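A Locked Room on the Lighthouse Road

Nisha Solanki's THE PROLILACH INHERITANCE is the third outing for Bohdana Koval, the retired court stenographer who can't leave a loose end alone, and I think it's the best one yet. I started it after supper and went to bed far too late (and then I lay there thinking about the wine cellar).

The setup is a good one. Bohdana has taken a room in Letine, a fishing village with one bakery and one bus, to type up the memoirs of an old ship's doctor. He dies in chapter four, behind a bolted door, with 709 handwritten pages on his desk and fifteen of them missing. The local inspector, Wen-hsiung Mak, would love to call it a bad heart and go home. Bohdana has read the other pages, though, and she knows exactly where the gap falls.
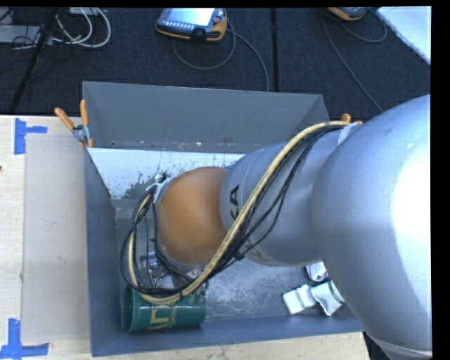

What I love about these books is how much she gets from listening. She spent 28 years taking down what people said in court, word for word, and she hears it when somebody changes a phrase from one telling to the next. There's a terrific chapter where she has lunch with the doctor's nephew and simply lets him talk. I caught one of his slips and missed two others, and I went back and reread the whole conversation with a big grin on my face.

Solanki is also very good on the village. The August heat, the ferry that may or may not come, the long argument about who owns the net sheds: all of it matters more than you'd guess. Mak gets more room than he did in the second book, and his grumpy phone calls with his daughter made me laugh out loud.

Small complaints? The smuggling subplot takes a while to warm up, and there are two cousins with names so alike that I kept flipping back to check. The map at the front would be more useful if it showed the upper road, where half the chases happen. I also figured out the trick with the bolt on page 166, but I didn't come close to guessing who was behind it, so no harm done!

You could start here without reading the others. I'd still go back to the first one, mainly for the story of how Bohdana and Mak met, which gets mentioned a few times and is much funnier in full.

The publisher, Jernbridge, has the paperback out on 26th April with a short bonus story at the end. It's set on the ferry, and the bakery owner finally gets to solve something.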